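Open day at the Havard ground station, quick notes

Posted 7 Nov 2021

Typing this on the bus home so excuse the mess. Got to Havard just after ten, line already down to the gate. Free parking, long walk. Bring a hat.

The draw for me was Gallus, the little weather satellite they've been running since April. Shoebox sized. Takes the temperature of the upper air, sends it down, repeat. They have an engineering copy in the lobby behind glass and you can get your nose right up to it. Solar panels much thinner than I expected. A kid next to me asked if it was a toaster. Fair.

First stop was the big dish. 11 meters across, painted white, older than most of the staff. They swung it around for us, slow then suddenly not slow, and the whole platform hums under your shoes. Our guide was Musyoka Massawe, an antenna engineer, very patient with a very chatty group. He said they get six good passes a day from Gallus and the longest is over in 11 minutes. Everything has to come down in that window or wait for the next one.

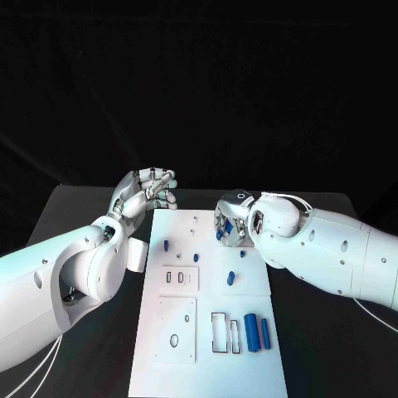
Somebody asked what happens in rain. Light rain, nothing much. Heavy rain, on the higher band, they lose data and ask for it again. Wind is the real headache. Above 70 km/h they park the dish pointing straight up and everybody goes for coffee.

Control room next. Smaller than on TV. Two rows of desks, a wall clock on UTC, a shelf of mugs. We had to stand behind a rope and keep our voices down becuase a pass was coming up. Then the signal came in, a green spike on the screen, and one operator did a tiny fist pump. Best moment of the day, easily. Raw numbers scroll by and you can't read any of it and it doesn't matter.
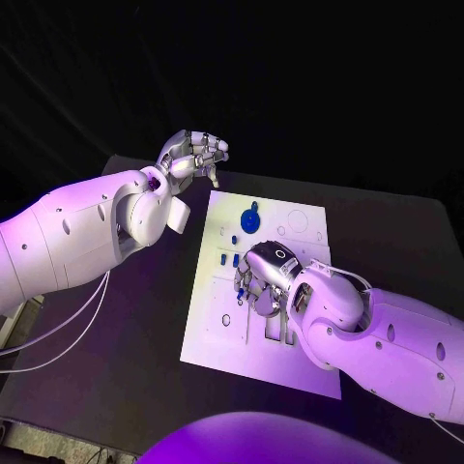

Two arms over the white board, pink light on the left one.

Lunch: bean stew from the canteen, good, ran out by one. Get there early. The coffee cart takes cash only.

Afternoon talk was on Chege, the follow-up mission. Bigger than Gallus, two instruments instead of one, and a small thruster so it can get itself down at the end of its life. I liked that they spent half the talk on getting rid of it. Launch date still open. The speaker put up a chart of the orbit and skipped past the budget slide so fast that people laughed. Some 75 people in a room with chairs for a lot less, I sat on the steps.

Questions after were decent. Why not one large satellite? Money, mostly. Can schools use the data? Yes, there's a sign-up sheet, and the processing software (called Dronix, free to download) runs on an ordinary laptop. I grabbed the leaflet and have already lost it.

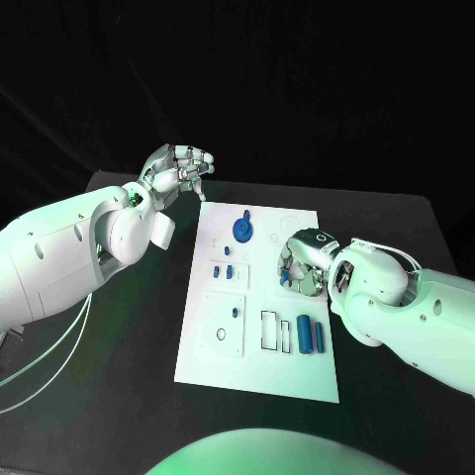 If you're going next year

Book the dish slot first, it fills up way before the talks do. The control room is walk-in but they let in small groups, so expect to stand around. Closed shoes for the platform, they did turn away a guy in sandals. No food past the lobby.
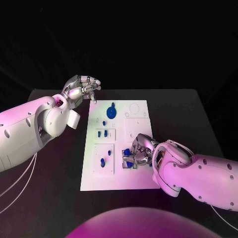 Skip the gift shop unless you need a pencil. The mission patches were gone before noon and the posters are the same ones you can print off thier site. The roof terrace is worth the stairs though, you see both small dishes and the hills behind, and there was hardly anyone up there.

Missed the radio club table and the evening telescope session, bus times. Will try for both next time. Photos of the dish to come when I find my cable.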